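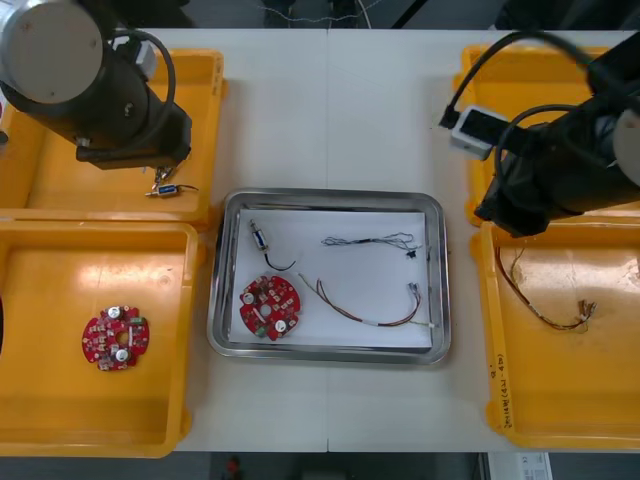 Sunday. Hundbridge organ, Swell windchest leak, carried on from the last entry.

Blower on at 9.15 and left to settle before measuring anything. Static pressure at the chest is 67 mm on the water gauge with all stops in. Draw the Oboe and hold a bottom octave chord and it sags by 13 mm, then comes back slowly. The reservoir itself looks sound, so I still think the loss is in the trunk joint or the bung boards.

Went round the trunk with a strip of tissue on a stick. Clear movement at the lower flange on the wall side, very little elsewhere. The old leather gasket there has gone hard and one corner lifts off with a fingernail. Cut it out and cleaned the faces back to bare timber. Old glue came away with warm water and a blunt scraper, except along the back edge, where someone has used a modern adhesive at some point. Left that part alone for now.

New gasket is the Nirnov sheepskin, suede side out. Stuck down with hot hide glue in short lengths, as the room is cold and it skins over fast. The Praltau liquid glue would have given more time but I don't trust it near a joint that may have to come apart again.

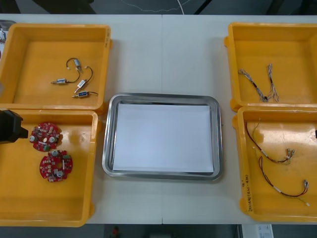 While the glue went off, I did the bung boards. Front one seats well. Rear one has a slight twist, with daylight visible at the treble end when a lamp is put inside. Planed the high corner very lightly, refitted and turned the buttons down hard. Two of the buttons have stripped screws, plugged with slivers of beech and re-screwed.

Second reading at 3.40: 67 mm static as before, sag down to 3 mm on the same chord. Good enough to tune on.

Still wrong:

- Oboe tenor F sharp slow to speak. Tongue looks clean. Try a different curve before blaming the wind.
- Gedackt stoppers loose in the top octave, repack with new leather.
- Tremulant far too fierce now the pressure holds. Needs a lighter weight on the beater arm.
- Swell box shutter squeaks at half open, probably dry felt.

Iyer have quoted 213 for re-leathering the small concussion bellows. Seems fair, but I want to see whether it still flaps once the trunk joint has had a few days. Leave the blower off until then.
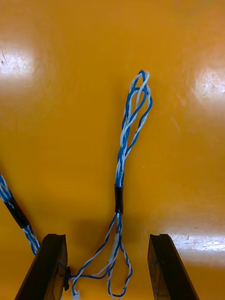

*Blue and white wires, twisted.*

Bring next time: spare buttons, more beech, the long thermometer for the pitch readings, and the thin leather for the stoppers.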